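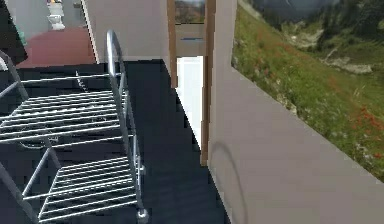

Two-tier wire rack with a curved side rail.

Cleaning a wire rack

Residents of Tratovville House are asked to clean shared kitchen racks every 15 days.

1. Empty the rack and shake off any crumbs.
2. Soak it in warm water with a little washing-up liquid for 15 minutes.
3. Scrub along the wires with a soft brush – steel wool will scratch them.
4. Rinse and dry with a cloth.

Report rust to Tiruwork Mamo, Housekeeping, extension 142.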